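Runa Opens a Plush Pantry Corner This September

Hi, I'm Yae Mizuno, and I run Runa, a little shop full of soft things for kids and dogs (and plenty of grown-ups who buy "for the kids"). This September we're opening a Plush Pantry corner next to the register, and I've been grinning over it all summer!

We've set aside 12 shelves for pretend groceries you can squeeze, toss and stack without waking up the neighbors. Prices start under $30. The first 900 shoppers through the door get a cloth grocery tote, sewn for us by our friends at Aoki.

My own favorite is the ketchup. It's fuzzy, it's very red, and I love the stitching on the label, with letters that wobble a bit like somebody did them by hand.

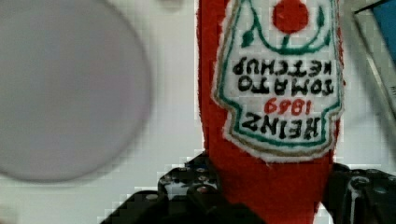
Plush Heinz tomato ketchup bottle, upside down, with embroidered label.

Doors open at 10 a.m. Press folks, just ask for me at the register and I'll show you around.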